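Ondrejka 每日一页减物手账(第二版)

给想慢慢整理家里东西的人使用的纸本手账

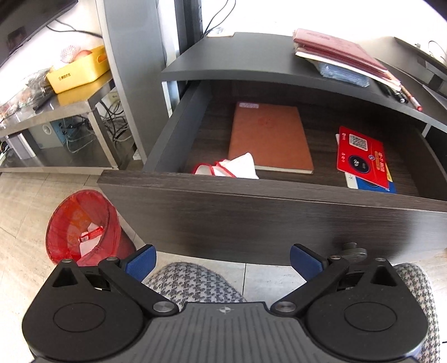

我们做这本手账的想法很简单:很多人想减少家里的东西,可是周末一口气整理一整天,太累了,过一个月又回到原来的样子。所以我们把这件事情分成很小的部分,每天只写一页,只处理一个小地方。

产品编号:3107
出品:Ullik 文具工作室
设计:Tùng Đinh
内容编写:Surachet Prasertsri
内页语言:中文、英文对照

内页怎么安排

手账一共分成 18 个主题,每个主题对应家里的一类东西,例如衣服、餐具、旧文件、充电线、药品、礼物、孩子的作业。顺序是从比较容易的开始,到比较难的结束。照片和信件放在最后,我们认为一个人需要先练习过很多次,才适合去决定这一类的东西。当然您也可以不按照顺序,从自己最头疼的那一类开始写。

每一页的上半部分有三个小栏:今天看了哪里,留下什么,让什么离开。下半部分是空白的,可以写字,也可以画画。有的使用者在这里记下东西的来历,比如是谁送的,在哪个城市买的。写完以后,再决定要不要留,会比较安心。

每个主题结束的时候有一页“等待清单”。您想买的东西先写在这里,旁边写上月份。比如二月写的,到四月再看一次,如果还是想买,就去买。我们不反对买东西,只是希望中间有一段时间可以想一想。

第二版改了什么

第一版的使用者给我们写了很多意见,我们都读了。主要的改动是下面这些:

取消了每天的打分栏。很多人说,看到自己的分数低,就不想继续写了。
“送给谁”这一栏变宽了,可以写下地址和约好的时间。
页边不再印日期,中断几天也没有关系,接着写就可以。
增加了一个给两个人一起住的家庭使用的主题,里面有 2 份一样的表格,每个人先自己填,然后再放在一起讨论。

适合什么人

适合刚搬家或者准备搬家的人,适合觉得柜子总是不够用的人,也适合已经减过一次、想保持下去的人。如果您想在一个周末之内清空整个房间,这本手账可能太慢了,建议您选择我们的 Rolorell 搬家清单,它是活页的,可以拆下来贴在箱子上。

使用者留言

“我写到餐具那个主题停了很久,后来和妈妈打电话,才知道那套盘子她自己也不喜欢。现在送给邻居了。”

“希望字再大一点点。别的都很好。”

“我先生开始不愿意填他的那份表格,晚上九点我自己填,他在旁边看,看了几天他也拿笔了。”

关于字的大小,我们正在考虑,下一次印刷的时候会试着调整。

常见的问题

可以用钢笔写吗?
可以,但是墨水很多的笔尖会慢一点干。请写完等一会儿再合上。

写错了怎么办?
划掉就好。手账后面也有几页备用的表格。

一天可以写几页吗?
可以。不过编写的人 Surachet 自己的建议还是一天一页,他第一次写得太快,处理了一些后来又想找回来的东西。

用完以后可以只买内页吗?
目前不能,第二版是整本装订的。

购买和寄送

手账可以在 Ustville 的店里直接看样本,门牌是 1907 号,从院子那一边进来。店里中午十二点到一点休息。不方便过来的话,也可以在网上订购,我们会用纸包装寄出,不使用塑料袋。如果您不需要盒子,请在订单备注里写“不要盒子”。

没有写过的手账可以退回,请和订单号码一起寄给我们。运输中如果有损坏,请拍一张照片发到店里的邮箱,我们会给您换一本新的。

一次订购超过十本的读书会或者学校,请先写信给我们,Tùng 会回复您关于价格和时间的问题。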